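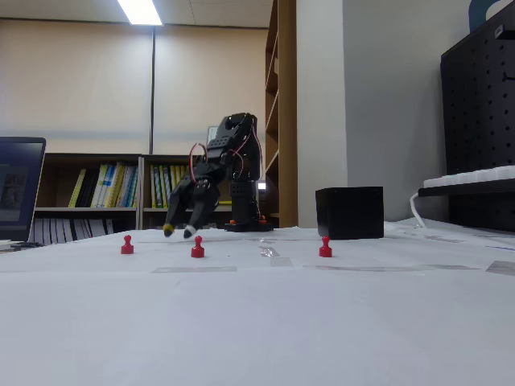 In-Store Samplers and Brand Promoters, Cleston and Turbridge

Masus is hiring 17 part-time promoters for a supermarket sampling campaign for Caron, a line of chilled soups. The work runs through October at stores in Cleston and Turbridge.

What you will do

Set up and take down a sampling counter near the chilled aisle
Heat and serve small portions of soup
Talk with shoppers about the flavors and where to find them in the store
Hand out coupons and keep a simple tally of how many you give away
Send in a short shift report from your phone before you leave the store

Most shifts start at 10 a.m. and end at 4 p.m., with a 30-minute paid break. Turbridge also has an evening shift from 3 p.m. to 8 p.m. You can work in one town or both. Please tell us which when you apply.

Who we are looking for

You must be 18 or older and able to stand for a full shift. You should be comfortable starting a conversation with people you don't know. Past work in retail, food service or events helps, but we will train people who have not done this before. You need a valid food handler card by your first shift. If you don't have one, we pay the course fee.

You will need to lift a folding counter in and out of a vehicle. A car is required for Turbridge shifts. The Cleston stores are on bus routes.

Pay and training

Pay is hourly, and the rate for each shift is listed on the schedule before you accept it. Promoters who work every shift they sign up for can earn a bonus of up to $74 at the end of the campaign. Mileage is paid between stores if you cover two in one day.

Training is one paid afternoon at our Cleston office. Aprons and name badges are handed out there. Wear plain black pants and closed shoes with a non-slip sole.

How to apply

Send a resume and a few lines about your experience to the Masus field staffing desk, or drop them off at the front counter in Cleston between 9 a.m. and 5 p.m. Put reference 1384 on your application for Cleston and 1432 for Turbridge. Use both numbers if you want shifts in both towns.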